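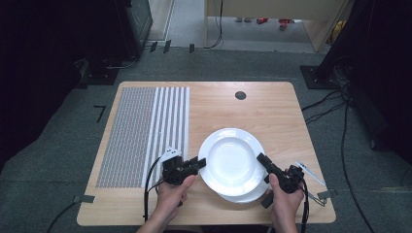
*Two stacked plates, one gripper in each hand.*

# Can a machine set your table yet? Come help us find out

Trasine is looking for people to do chores with us. Ordinary ones: stacking plates, folding towels, putting groceries on a shelf, wiping a counter, facing up a row of cans the way you would at the end of a shift in a store. You'll do them holding a pair of handheld grippers, and what you do becomes the material our machines learn from.

We started this round of work in January with a simple question. Which household and shop-floor jobs can a machine do today, well enough that you'd let it near your own dishes? So far our list has 54 chores on it. A few look very promising. Plenty don't, and those are the ones we get excited about! Picking up a plate that's lying flat is a lovely problem. You do it without thinking — a fingertip under the rim, a little tilt, done — and a machine with two stiff jaws has to find some other way. Soup plates are different from dinner plates. A stack of the two is different again.

So we need hands, and we'd like them to belong to all kinds of people.

## Who we'd like to hear from

- Adults 18 and over, any background. No technical experience needed.
- People who have worked in kitchens, laundries, hotels, stockrooms or stores. You know shortcuts we've never thought of.
- Left-handers, please. We have far too few.
- You should be OK standing at a table for 20 minutes at a stretch and squeezing a gripper with either hand.

If you have a wrist or shoulder problem, write to us before you apply and we'll talk through which tasks would suit you.

## What a session is like

Sessions last three hours, including breaks. Areti Balaskas runs most of them and will start you on something easy so you can get used to the grippers. The first ten minutes feel clumsy for everyone. After that you'll repeat a chore many times, with small changes in where things start out. Go at your own speed. If you drop something, carry on; we want those tries too.

At the end we ask what felt awkward and what you would have done with bare hands. Some of our best ideas have come out of that chat, so don't be shy.

Short sleeves or sleeves you can push up, closed shoes, no bracelets.

## Pay and time

You get $200 for two sessions, paid after the second one. We have morning and afternoon slots, plus a few on Saturdays. Many people come back for a later round, and we're glad when they do.

We record your hand movements and video of the work table. You'll get the consent form ahead of time, and you can stop whenever you like.

## How to apply

Send a short note to Gisela Lagos at the Trasine front desk, Room 221, Pestanon Building, or leave one with reception. Tell us which days work, which hand you write with, and one chore you'd happily hand over to a machine forever. Applications close Thu 21 May.

Questions about the tasks themselves can go to Ainhoa Miranda in the same room.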